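Ticket 1588: Cell 4 work area setup does not match the written practice
Opened by: Rokeya Liyanage
Assigned to: Kavitha Kurian
Site: Cleltgate
Priority: normal
Status: open, waiting on document change

Problem as reported
Pick heights at Cell 4 drift after the work board is changed. The arm stops short of the surface on one side and presses too hard on the other. Protective stop on joint load five times in one shift. No damage to the tool. Cells 1 to 3 run the same program with no stops.

Log

Kavitha: Pulled the stop history. All five stops are on the far side of the work area. Program is the released version and the checksum matches. Tool offset checked against the setup sheet, no difference.

Kavitha: Asked Rokeya which board was fitted. She says the thicker one from the Dumach order. The setup sheet only says "fit work board, square to base." It gives no thickness and does not say to touch off again.

Asanka Fakir: The Kerano sheet we copied ours from had a touch-off step after any board change. It looks like it was dropped when we moved to the short form in April. Cells 1 to 3 have not had a board change, so they would not show it.

Kavitha: Put Cell 4 in reduced speed mode and touched off at four points. Far left and far right differ from the stored plane. Saved a new plane under plane ID 861. Ran the program at reduced speed with no parts. No stops.

Beverley Tapley: Please do not release to full speed on that basis. Section 5 of our practice says any change to a surface the tool can contact needs a recorded check and a second signature. A board counts.

Kavitha: Agreed. Left in reduced speed.

Rokeya: Current view toward the wall attached.
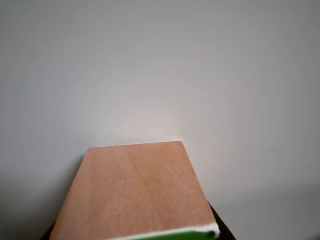 Kavitha: The touch-off step needs to say where the points go, or two people will get two different planes. I want all four on the top face, set in from the border. The pale band along the near side curls at its right end into a rounded corner, so a point taken out there could land on the band instead of the face. The small light flecks toward the upper right should also be avoided when picking that point. I will add both to the draft.

Beverley: Fine with me. Add a line for board thickness, measured and written down, with initials. Also state who may save a plane. Right now anyone with the operator login can.

Asanka: Login change is a separate request. I will raise it with Kimie Hosoda, who owns the controller accounts.

Next steps
Kavitha to send the draft of the setup sheet to Beverley.
Rokeya to repeat the touch-off using the draft, with Beverley as second signature.
Cell 4 stays in reduced speed until both signatures are on the record.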